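**FOR RELEASE: Clornov brings robot arms to the teardown benches at its Calloway depot**

Hi all – I look after communications at Clornov, which mostly means I get to wander out to the depot floor and bother people while they're working. For once I've got proper news to share, and I've been itching to get this one out the door since January!

Our Calloway depot takes in retired office computers from councils, schools and a fair few accounting firms. We strip them, test what's worth keeping and send the rest off for metal and plastics recovery. Until this year every bit of it was done by hand. As of this month, two of our benches have a robot arm working alongside the technician, supplied by the automation firm Nedirach and running on a scheduling program we built in-house and named Oketti (after the depot's old forklift, rest its soul).

**What the arms do**

They're starting with drives. Desktop towers are the bulk of what we see, and the drives have to come out of every single one before anything else leaves the building, for obvious privacy reasons. It's fiddly, repetitive work. You lean over an open case, feel your way past the cables, pinch, pull, log the serial number, and then you do it all again. Our busiest shift gets through 100 towers, and by the end of it people's wrists and thumbs have had enough.

With the new setup, a technician opens the case, checks it over and clears anything that's snagged. The arm reaches in for the drive. The technician then scans it, bags it and decides where the rest of the machine is headed. If the arm isn't confident about its grip it stops and asks for a hand, and I'll admit it asks fairly often at the moment. Cables are its great enemy. Every manufacturer has its own ideas about where to run them, and so does every IT department that's ever had the lid off.

**What it changes for the crew**

I know the question everyone has, so here's the answer: there are no job cuts attached to this. The teardown crew is 15 people and it's staying at 15. Eight of them have finished the operator training so far, and the rest will go through as rosters allow. Operators move up a pay grade once they're signed off, and that was agreed with the crew before the first arm was bolted down.

The day itself looks a bit different. Nobody spends a full shift on drives any more – we rotate between the arm benches, testing and repairs. Repairs is the bit people are keenest on, by the way. We've always had a backlog of machines that only needed a new fan or a bit more memory, and now there are more hours to spend on them, so more will go back out to community groups instead of into the shredder.

It hasn't all been smooth sailing. The first fortnight was slower than doing it by hand, a couple of the crew found the constant stop-and-start maddening, and we had to move the benches after someone (me) pointed out that visitors were walking straight through the safety zone. The crew also asked for a bigger pause button within easy reach of the left hand, and Nedirach had it fitted by the next morning. Full marks for that.

**What's next**

We'll run the two benches through to the end of winter, then sit down with the crew and look at what's working before we order any more. Memory modules are the likely next job. Power supplies are further off, as they're heavier and the screws vary so much from model to model.

Local media and recycling organisations are welcome to come and have a squiz. Tours start at 2 pm by arrangement through the Clornov communications desk. Closed-toe shoes are a must, and we'll lend you the safety glasses.

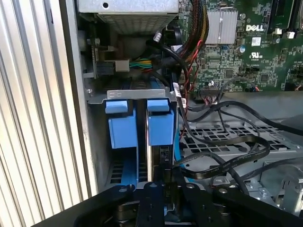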